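# Flaltunon bagged-items set

Notes on a set of household things put into thin plastic bags and laid on a tabletop. Version 3, February 1, 2020.

## What it claims to be

The Flaltunon set has 2879 pictures of 200 everyday objects in bags. The old summary called it "a full sample of how people pack at home." I don't buy that. People at home knot the handles, reuse bread bags and stuff three things in one. Most of these bags hold a single item.

## Labels

- `item`: the name from the packing list, not from looking
- `bag`: white, clear or coloured
- `guess`: what a labeller thought was inside, with no list to hand

Compare `item` and `guess` before you trust either. Dark, rounded things come out as grey blurs through white plastic, and the guesses wander accordingly. The Dreluvport labellers were given 10 seconds per picture, which seems stingy to me.

## Known problems

Creases get mistaken for edges. Anything stuck to or showing through a bag may have been labelled as part of the item. The July batch was repacked partway through and the list wasn't updated until later, so treat its `item` column with suspicion.

## Use

Fine for checking whether a sorter copes with wrinkled plastic. I wouldn't quote a score from it as proof of anything about real kitchens or cupboards.

## Comments

**gbeho:** Is the July list fixed in version 3? The changelog says "improved."

**serniletti:** Partly. I'd still leave that batch out.

**gbeho:** Then why ship it?

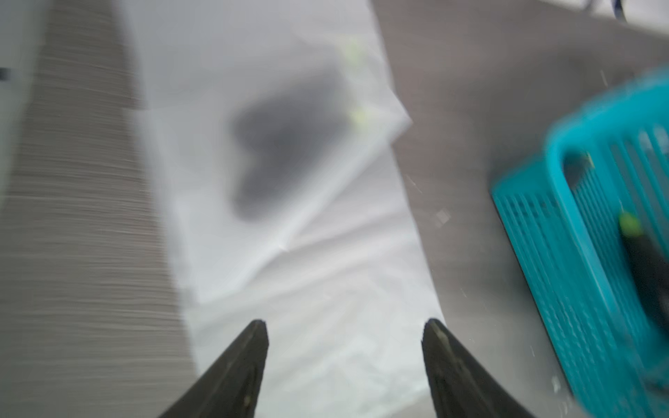
**serniletti:** Because people asked for the bigger number. The `guess` column is still usable if you ignore the rest.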